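Clear Surfaces: What Are We Being Sold?
Speaker notes, Edileuza Araújo

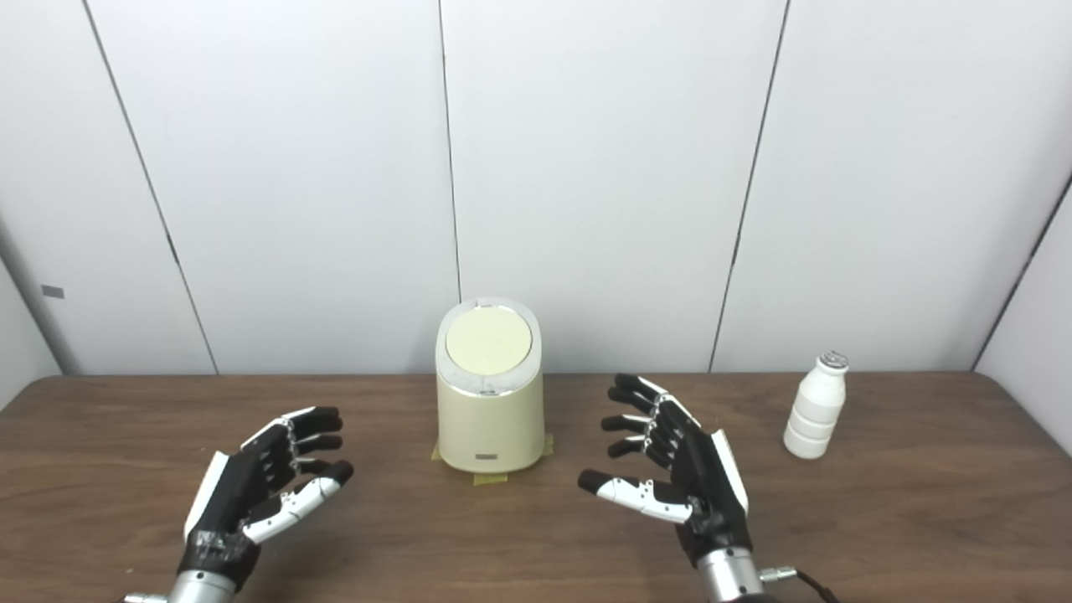 Slide 1. Wooden table, white paneled wall, one cream container.

Leave the slide up while people sit down. Then ask who has a table at home with one thing on it at four in the afternoon. Wait. Expect laughing and maybe 2 hands.

Start with the claim. The Padura guide says a bare table makes a calmer household. Calmer than what? They asked 71 customers, all of whom had just paid for the storage plan. I would say I felt calmer too.

The stuff goes somewhere. Mail, keys, chargers, the half-done school form. In my house it went into a drawer and the form was late. Tell the drawer story here, keep it short.

The single container. Every one of these guides has one, in the middle, pale color, nice soft sheen. Moneck calls it an "anchor piece." Ask the room what they would keep in theirs. I have asked this in Vendell and got buttons, dog treats and a lot of shrugging. If you can't say what goes in it, why did you buy it?

Be fair about the wood. A medium-brown top with the grain showing does look good with little on it, and wiping it down is quicker. I'll grant them that much. It's a cleaning point and they're selling it as a mental health point.

White walls: skip if running late. (Scuffs. Kids. Who repaints?)

What I do at home: 2 things may stay on the table overnight, anything at all, no matching set. It works most weeks. August was bad.

Questions. If someone brings up the Đặng method, say I've read it and wasn't convinced by the chapter on baskets.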